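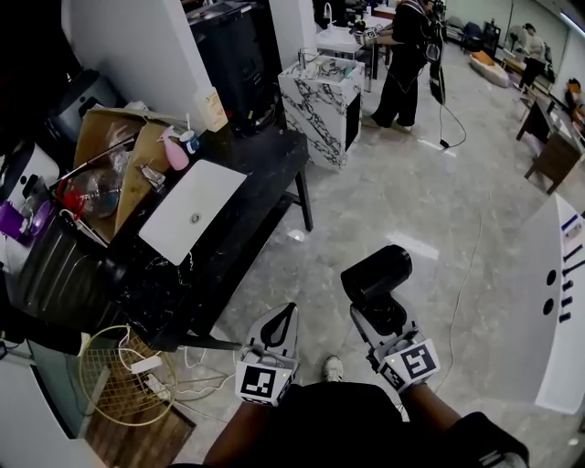
Home Products Hire Support FAQ Contact

Panonach Hand Gripper Kit: Your Questions

Do I need a robot to use the kit?
No, and we love being asked! You hold one gripper in each hand and go about ordinary chores, and the recordings are what you train your own arm on later.

What are the black-and-white squares for?
They're markers that help the software work out where each gripper is. Please keep them clean - a soft, dry cloth is plenty - and don't put stickers over them, however tempting.

Can two people record in the same room?
Yes, they can. Give each other some elbow room and keep an eye on any cables on the floor, especially when you're both looking down at your hands.

How long can I hire a kit?
The shortest hire is three days and the longest is 28. If you need more, write to Tala Sfeir at our hire desk and she'll gladly see what's free.

What if a finger wears out?
Fingers are good for 1000 grasps under our warranty, and spares come in the lid pocket. Rimantas Navickas looks after repairs and usually answers before noon.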